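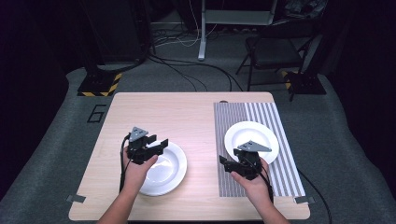 Figure 1. Hand-held grippers at two plates, table setup with striped mat.

Safe Working Rules for Hand-Held Gripper Sessions
Final report, Applied Automation Project, Sturbridge

1. Purpose

Our group was asked to write a set of working rules for the table tasks in the Sturbridge lab. Before this project there was a one-page notice by the door and whatever the previous group remembered to pass on. The notice covered the fixed arms well. It said almost nothing about the hand-held grippers, which are what students use most of the time.

The report covers the operator, the table, the cables and the floor. It does not cover the software or the fixed arms, which have their own document.

2. How we worked

We read the lab notice, the Vasau handling guide and the general machine safety material from our second-year course. Then we watched sessions and wrote down every point where the operator had to stop, reach, or look away from the task. We did plate tasks first because they need both hands at once and the plates can break.

The first draft was too long. Operators said they would not read it, and after one Wednesday session it was clear they had not. We cut it down to the rules in section 3 and moved the rest to an appendix for supervisors.

3. Rules

3.1 Operator

Sleeves are pushed up past the wrist or kept tight. Rings, watches and bracelets come off before the grippers are picked up. Long hair is tied back. The operator checks that the fingers of each gripper open and close freely before touching any object.

The fingertips of the gripper are the only part that should touch the object. If the operator's own fingers have to help, the attempt is stopped and marked as failed. We argued over this one, since it throws away some attempts that would otherwise be usable. We kept it because mixed attempts are hard to find later.

3.2 Table and objects

Only objects for the current task are on the table. A mat, if the task uses one, lies flat. Ceramic plates are checked for chips at the start of the session and a chipped plate goes in the bin, not back on the shelf. Plates are not to be lifted by the rim over the edge of the table.

If a plate breaks, both grippers are put down first. The operator steps back and the supervisor clears the pieces with a brush – never with the grippers.

3.3 Cables

Each gripper cable should run back past the wrist on its own side. Cables must not cross in front of the operator. There must be enough slack to reach the far side of the table without a pull on the connector.

Floor cables are the weak point. In Figure 1 they lie in a tangle between the table and the stand behind it. That area is outside the operator's normal position, but anyone moving the stand has to step through it. We recommend a cable cover there and a check before each session.

3.4 Floor and stands

Hazard tape on a stand base stays in place and is replaced when it lifts. Chairs are kept out of the walking path. Nobody moves a stand while an operator is holding the grippers.

4. Trial

We tried the short version with 5 operators in July, using the Erraji checklist format, where each line is ticked aloud. The cable rules were skipped most often. We moved them to the top of the checklist and they were followed better after that, though the trial was too small to say much more.

5. Open points

There is no rule yet on how long one person may hold the grippers without a break. Two operators reported sore wrists. We also did not test the rules with Plastano plates, which are lighter and slide more.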